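Preltisus 研究所招聘地区冲突与安全政策研究员

发布日期:2019年3月31日,星期日

Preltisus 是一家独立的国际关系研究机构,主要研究中东、北非和黑海沿岸国家的安全局势、停火谈判以及战后治理。我们的读者包括外交部门的工作人员、议会助理、人道组织的项目负责人和报社的国际版编辑。研究所不接受军火企业的资助,所有报告在发布前须经过两轮内部审读。

因黎凡特项目组扩编,现公开招聘地区冲突与安全政策研究员2名。两个岗位均为全职,首签合同两年,其中试用期三个月。

一、岗位职责

岗位甲:停火与地方谈判方向

跟踪地方停火协议的签订、执行和破裂情况,维护本组的协议文本库。现有文本775份,来源语言以阿拉伯语为主,另有少量库尔德语和土耳其语文本。研究员需要对新入库文本进行分类、摘要和注释,并每两周提交一份动态简报。简报正文不超过三页,写清楚谁与谁达成了什么、由谁担保、哪些条款没有写进文本。

岗位乙:外部军事介入与政策评估方向

分析域外国家在该地区的驻军、军援和外交表态,评估有关政策的可行性与代价。该岗位每年独立完成两份长报告,并参与撰写年度局势展望。年度展望于11月定稿,9月和10月工作量较大,请申请人提前考虑个人安排。

两个岗位都需要参加每周一次的编前会,承担同事稿件的审读工作,并在需要时接受媒体的背景采访。署名评论须经项目组组长同意后方可对外发表。

二、申请条件

1. 国际关系、政治学、中东研究、历史学、国际法或相近专业硕士以上学历。有相当工作经验的本科毕业生也可申请,请在求职信中说明。

2. 能熟练阅读阿拉伯语报刊和官方文件。岗位乙如阿拉伯语稍弱而俄语或波斯语达到工作水平,可以考虑。

3. 中文写作清楚、准确,能区分事实、推断和意见。英语能用于会议发言和书面往来。

4. 了解公开来源信息的核查方法,知道怎样处理互相矛盾的伤亡数字和控制区地图。

5. 可接受每年两到三次短期出差,目的地一般为安曼、贝鲁特或日内瓦。研究所不派研究员进入交战地区。

曾在军队、外交机构或国际组织任职的申请人,请列明任职期间和所在部门。如仍受保密义务约束,请注明截止时间,我们不会要求申请人披露受限内容。

三、待遇

薪酬按研究所职级表第四至第六级执行,具体级别由学历和工作年限决定,面试通过后书面告知。研究所依法缴纳社会保险和住房公积金。每年带薪年假15天,另有春节前后统一休假。

语言进修费用可以报销一半,需事先填写申请表。出差期间由研究所购买 Guillot 方案的意外与医疗转运保险,研究员个人无需垫付。

办公地点在 Flelta 大楼四层,步行可到地铁站。研究员使用双人办公室,资料室工作日开放至晚上九点。每周可远程办公一天,编前会当天须到所。

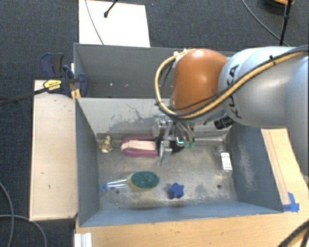 四、申请材料

请准备以下材料,合并为一个 PDF 文件:

1. 个人简历,不超过两页,请注明各门外语的实际水平和最近一次使用的场合。

2. 求职信,说明申请甲岗还是乙岗。两岗都愿意考虑的,请写明先后次序。

3. 写作样本一篇,已发表或未发表均可,合著文章请标出本人撰写的部分。学位论文请只提交一章。

4. 一份500字以内的政策备忘录。题目自选,须涉及本地区正在发生的一件事,假定收件人是一位没有时间读第二遍的部门负责人。备忘录不加脚注,但文末应列出所用的主要来源。

5. 两位推荐人的姓名、单位和联系方式。我们只在终面前联系推荐人,联系前会通知申请人。

学历证书和语言证书暂时不用提交,录用前再核验原件。

五、选拔程序

材料通过招聘平台 Didix 提交,在首页搜索“Preltisus 黎凡特”即可找到两个岗位的入口。平台提交后会自动发出回执,两个工作日内没有收到的,请先检查垃圾邮件,再与人事办公室联系。电子邮件和纸质材料不予受理。

初筛由项目组完成,阅读材料时隐去姓名、性别和毕业院校。通过初筛的申请人参加笔试,时长三小时,内容包括一段阿拉伯语(或俄语、波斯语)材料的摘译,以及根据给定材料写一份形势判断。笔试可在所内进行,也可远程进行,允许使用纸质或电子词典,不得使用翻译软件。

面试分两轮。第一轮由项目组成员主持,主要讨论申请人的笔试答卷和写作样本;第二轮由所领导和一位所外学者参加,申请人需就备忘录作十分钟口头陈述,然后回答提问。外地申请人参加第二轮面试的火车二等座票款由研究所承担,请保留票据。

申请截止时间为发布之日起第五周的星期五下午六点。截止后 Didix 入口自动关闭,不再补收材料。未进入笔试的申请人也会收到书面通知,但因人手有限,我们不能逐一说明理由。

六、其他说明

本次招聘不设年龄上限。国籍不限,非中国籍申请人须具备或能够取得在华工作许可,研究所可协助办理手续。

在职博士生可以申请,但须由导师出具同意全职工作的书面意见。希望以访问学者或实习生身份来所的,请留意另行发布的通知,不要使用本次入口。

申请材料仅用于本次招聘,程序结束六个月后删除。申请人如同意将材料留存备选,请在 Didix 表格最后一栏勾选。

岗位内容方面的问题可在 Didix 岗位页面下留言,由黎凡特项目组统一答复,一般三个工作日内回复。薪酬和合同方面的问题请选择“人事”类别。

Preltisus 研究所人事办公室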